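Cotton jersey and dye loss, a short thread. Sipho Jacobs, Wed 8 August

1/ Black fades first at the seams. The folded edge rubs on the drum and the dye there wears off with the surface fiber.

2/ Cold water slows this. So does turning the shirt inside out. Detergent brand matters less than load size.

3/ I logged 141 washes on Horno blanks. Half went in overfilled drums, and those grayed sooner.

4/ Hem stitching: 2 parallel rows hold up better than one. Check the thread too. Polyester keeps its color while the cotton next to it goes gray.

5/ Lint is a separate problem. Wash towels alone.

6/ Dark fabrics, flat and close up:

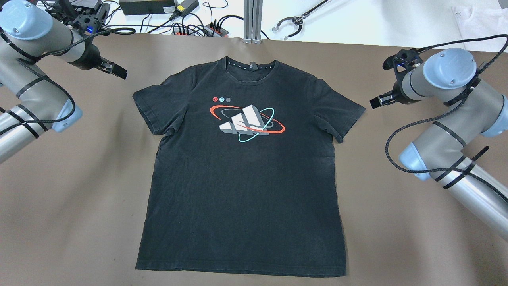
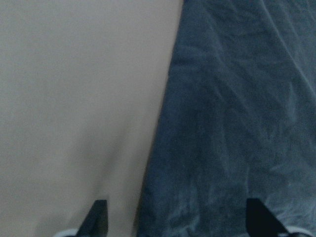
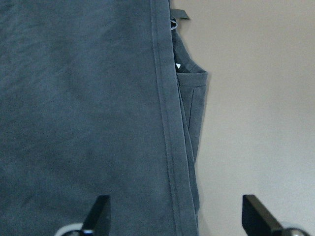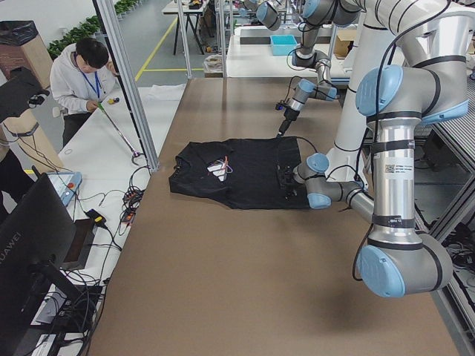
Wijesinghe: Did the overfilled loads run the same spin speed? I'd expect a fast spin to set creases, and the creases then wear pale on the next wash.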